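Cloth Handling at Predgate: What the Software Does Between Two Grasps
Speaker notes, Adelmo Monti
Afternoon session, June

Slide 1. Title
Say name, say I work on the planner side. Perception questions can go to me too, but the answers will be shorter.

Slide 2. Where we started
The first version ran as one long script. Look at the cloth, pick a point, close, lift, move, open. If the grasp missed, the arm carried nothing across the table and the script reported success. We ran it that way for 19 days before anyone read the logs closely.

Slide 3. Three processes
We split it up. Perception publishes grasp candidates. The planner, which we call Kinix, ranks them and builds a path. The controller runs the path and can refuse it. Each one keeps its own log with a shared clock. Mention that the shared clock took longer than the planner did.

Slide 4. Picking a point
Flat cloth gives the depth image almost nothing. Folds give it a lot, but a fold can be two or more layers, and we usually want one. Candidates are scored on height above the table, local curvature and whether the fingers can get in without pushing the pile. Show the score formula, don't read it out.

Slide 5. Closing
Old rule: close to a fixed width. New rule: close until motor current rises, hold, then check the finger gap against the expected thickness. The hold is 800 milliseconds. People will ask why so long. Shorter holds gave us false readings while the fabric was still settling.
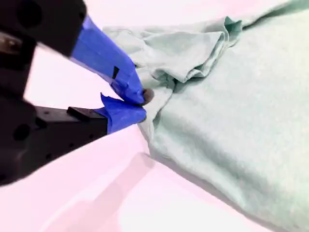 The check after closing has three outcomes: held, empty, unsure. Unsure is the useful one. The controller lifts 2 centimeters and asks perception for a new look before it commits to the full move. If the answer is still unsure, it opens and goes back to the candidate list.

Slide 6. Retries
Limit is 3 per item, then the item is flagged for a person. Every retry drops the failed point and anything close to it from the list. Without that, the planner picked the same bad fold again.

Slide 7. Tooling
Mancuso is our replay viewer. Load a log, scrub to any moment, see the candidates and the motor current on one timeline. Play the short replay. If the video fails, skip to the plot.

Slide 8. Open problems
Thin fabric still reads as empty. Calibration drifts when the fingers are rewrapped, and we redo it by hand. The Sumgate branch has an automatic routine, not merged yet.

Leave the plot up for questions.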